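Before you use this: it's a list of washing claims copied from garment labels and packets, with notes on whether they held up at home. I wouldn't trust it to settle an argument.

# Fidolholm wool-care claims

The file `claims.csv` has 758 rows. Each row is one claim ("won't felt", "softens with every wash") as the maker printed it. Spelling mistakes were left in.

## Columns

- `claim`: the wording on the label
- `item`: sock, hat, jumper, blanket or other
- `temp`: the temperature advised, blank if none given
- `verdict`: held, failed or unclear

"Unclear" is the commonest verdict. I've had complaints. Most labels promise things you can't check, and "feels like new" is one of them.

## What counts as knitted

Anything made of loops, by hand or machine. Felted slippers are out, even where the Prellex packet calls them "knit style". Fuzz alone doesn't get a row marked as failed, as plenty of yarn is fuzzy from the start.

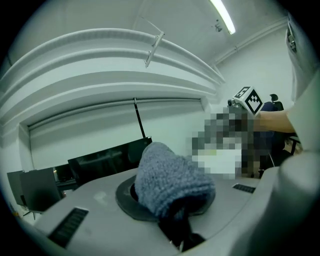
## Known problems

1. Only 2 people gave verdicts, and they disagree about shrinkage.
2. The Dresanus rows all come from one leaflet. Treat them as a single claim repeated.
3. "Hand wash" and "hand wash only" were merged in October. I now think that was a mistake.
4. Fibre content is missing. Labels said "wool blend" and left it there.

## Licence

Use it how you like, but please don't print "tested" on anything because of it.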